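Household Practices
August, by the Pladell Study Group

3.2 Mixed surfaces

Tables in the homes we visited rarely served one purpose. Of the 13 households in the Wendar sample, seven kept cleaning supplies and keepsakes on the same table, usually over a cloth that stayed on between uses. Folded towels were common and tended to sit near the front, within reach. Taller items such as cans and bottles stood behind them. Figure 4 gives one such table, with a folded towel on a letter-patterned cloth and a snow globe standing behind it. We coded the towel as "in use" and the globe as "display," following the Gitadik scheme.

Figure 4. Table with a folded towel, a snow globe, a wash bottle and a can.
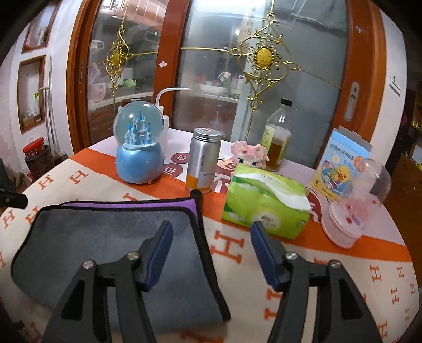
Howlader replied that a folded towel may be stored there, and asked that "in use" be kept for towels the household reports using that day.

Filed under: Home and Daily Life
Contact | Copyright Pladell | Back to top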